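Teaching by hand: an afternoon with Annapurna Varma
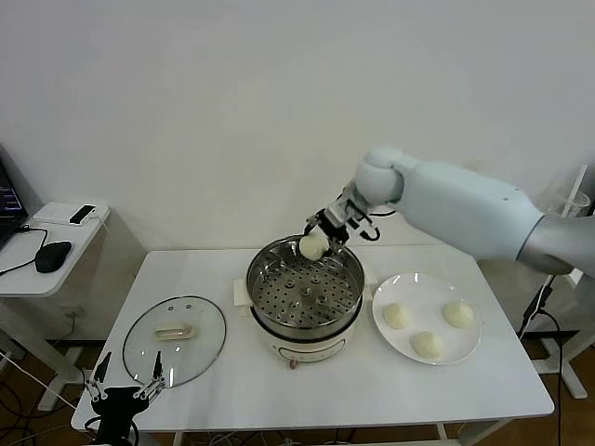 Patience, according to Nouri, is the wrong word for what this work needs, and stubbornness would be nearer the mark. Annapurna Varma laughed when I passed that on to her. "Well, Nouri would say so," she said, pouring the tea. "Nouri drives the arms as if there were a bus to catch."

I had come to talk to her about showing robots how to do things, a job she fell into sideways after years of teaching pottery to evening classes. Her corner of the Preltitz workshop is given over to kitchen tasks at present, and the one on the go when I visited was steamed buns: pick one up, bring it over the steamer, set it down on the perforated tray, let go. I would have called that one movement. Annapurna calls it a whole family of movements, and she can talk about each member of the family with real affection (and, where the letting go is concerned, a certain amount of exasperation).

"You don't know how you put a bun down until you have to do it with two gripper fingers," she told me. "Your own hand is feeling all the time, and you never notice. When I'm on the controls I can't feel the bun at all. I'm going by my eyes. So I watch the skin of it, and when it starts to dimple I stop closing. That was a hard habit to get into, stopping."

There are two ways of going about it at Preltitz, and she has opinions on both. In the first, you take hold of the arm itself and walk it through the task, rather like guiding a child's hand round the letter S. In the second you sit back and steer from a distance, with a pair of handles, and the arm copies you. The workshop calls its set of handles Clamitz, for reasons lost to everyone, and newcomers usually hate Clamitz for the first fortnight.

"Guiding by hand feels lovely," she said. "You get a nice sure path straight away. But then your own arm and shoulder are in the way of the cameras, and the robot ends up with pictures of a world that always has me in it, which it won't have later on. With the handles it only sees what it's going to see when it's by itself. So most of us come round to the handles, moaning all the way."

I asked how many times a person has to put a bun in a steamer before a machine gets the idea. She had been expecting that one, I think, because she went and fetched her notebook. The target for this task is 500 demonstrations, and her own best day so far is 21 good ones, which sounded low to me until she explained how strict she is about the word good. If she dithers over the rim, she throws it away. If she drops a bun and picks it up again she keeps it, but in a separate pile, as she thinks a robot ought to see how a mistake gets put right as well.

"Sosa and I argue about that pile," she said cheerfully. "Sosa likes everything smooth. I say, if you only ever show somebody the smooth version, what are they meant to do on a bad day? I had the same argument about teaching people to throw pots, so I've had practice."

She also moves things between goes, the plate a little nearer, the steamer turned so its handles point another way. In May she forgot to do this for two whole days, and the arm learnt to reach very beautifully for one particular spot on the table whether there was a bun on it or not. She told me this story against herself with great relish, and then told me part of it again.

Did she ever get bored, I wondered? She thought it over for longer than I expected.

"At the end of an afternoon, yes, a bit. Five minutes with my eyes shut and a biscuit, that's the cure. But then you see it do the reach by itself, and it's got your little pause in it, the one before you lower. I never meant to teach it that! My sister does the same thing when she's icing a cake."

The next task on her list is getting the lid on, and she has been practising it at home, over the sink, with a pair of tongs.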